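2021-08-23

# What do people really throw away at Pramby?

My project was a waste survey of Pramby, the student block where I've lived all year (ground floor, next to the laundry, lovely and noisy). I wanted to know how much of our general rubbish could have gone in the recycling or the food bin instead. I started in July, when half the building had gone home, so my numbers are on the low side!

There are 34 flats and 31 of them agreed to take part, which was far more than I'd hoped for. Everyone got a sheet for the fridge door and wrote down what went in the bin for 4 weeks. Some sheets were beautiful. One came back with curry on it and I still managed to read most of it.

Sweepings turned out to be a puzzle, as my sheet had no box for them. Crumbs, dust, hair, the odd pasta shell – does that count as food or not?

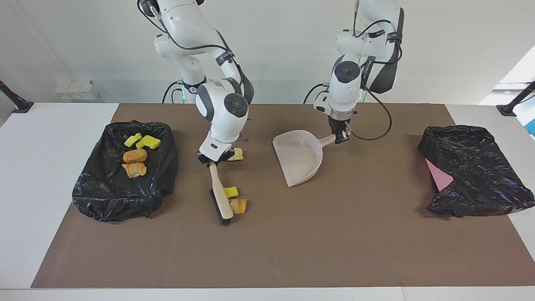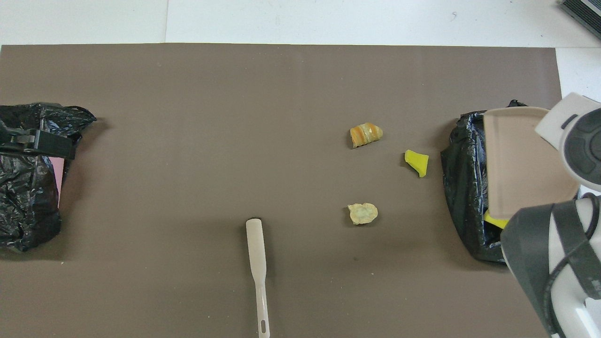

In the end I put all of it under "other", and I'd give it its own box next time.

Altogether we logged roughly 980 items. Food packaging was the biggest group by miles, mostly film lids and salad bags, and the shop on Caron Street doesn't take those back. Tea bags came second (we drink a lot of tea). Glass hardly showed up, probably thanks to the bottle bank by the bus stop.

The weak spot is that people forget to write things down, me included. I'd like to repeat it in term time with the Drirna block as well, and weigh the bags this time.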